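Irnilley Chores

README and data card, version 3

Last updated 14 July 2020

Welcome, and thank you for stopping by! If you came over from the Tirkier project page you already know the general idea and can skip down to the part on what is in the download. Everyone else, pull up a chair, because we do tend to go on a bit.

Why we made it

Irnilley Chores grew out of a lunchtime argument over whether a robot arm could be any real help in an ordinary home or a small workshop. One half of the table said it was just a matter of a few more years, and the other half had spent the morning watching a gripper lose a fight with a dish towel. We decided to collect the small jobs we kept arguing over, have an arm try them again and again, and put the whole lot out in the open where other people could argue over them too.

The collection holds 3,106 attempts, good and bad together. We kept the bad ones on purpose (there are plenty!) and we would gently ask you not to filter them out before you have watched a few, as they taught us more than the clean runs did.

What is in the download

Attempts are sorted into 6 families of chores: folding, pouring, sorting, wiping, opening and closing, and what we call handling, the family for picking up an awkward thing and keeping hold of it. Every attempt comes with wrist video, joint positions, gripper width, and a short note typed by whoever was running the arm. The notes are uneven. Some are a full paragraph and some say "nope."

Handling is the family we get the most mail on, and it's the one we would point a newcomer to first. People expect it to be easy next to folding. But plenty of household and shop-floor objects were shaped with a human hand in mind, with flanges and thumb rests and curves in places where two flat fingers would much prefer a nice square block. A big 100 ml plastic syringe, the sort you might use for measuring out glue or topping up a bottle, is a fine case. Holding one upright is a chore of its own, and pushing the plunger while you hold it is another one on top. The two are labeled separately, so please check the task field before you lump them together.

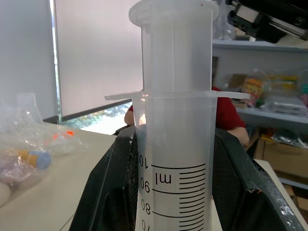 Arnel wrote to us after the April release to say that we were being far too generous with the word "chore." Holding a thing still isn't a chore, the letter went, it's the first second of one, and a person at home would want the glue measured, the cap back on and the drip wiped off the counter before calling it help. We think that's fair, and we've added a field called whole_job, set to yes only when an attempt goes from start to finish without a person stepping in. Be warned that there are a lot of no's in that column.

So, can machines do chores yet?

Our own answer, for whatever it's worth, is "bits of them." Sorting goes well when the things being sorted are stiff and don't roll. Wiping is better than we dared hope on a flat table and poor anywhere near a corner. Folding still makes us sigh. Clear and cloudy plastic gives the cameras trouble all through the set, and bags are worse than bottles.

Known problems

Gripper width drifts a little over long sessions, so treat it as a guide. Lighting changes with the time of day and we made no effort to even it out. The notes use "slip" and "drop" loosely, and we mean to tidy that up. Left and right in the notes are the operator's own, which may not match the wrist view.

Getting started

Unpack the archive, open the index file, and pick one family to begin with. The Ghasemi loader reads the folders as they are, with no conversion needed. If you write your own, remember that the video and the joint data start at slightly different moments, and the offset is given in each attempt's header.

Corrections are very welcome, and so are complaints. Please put the attempt number in the subject line so we can find the right one.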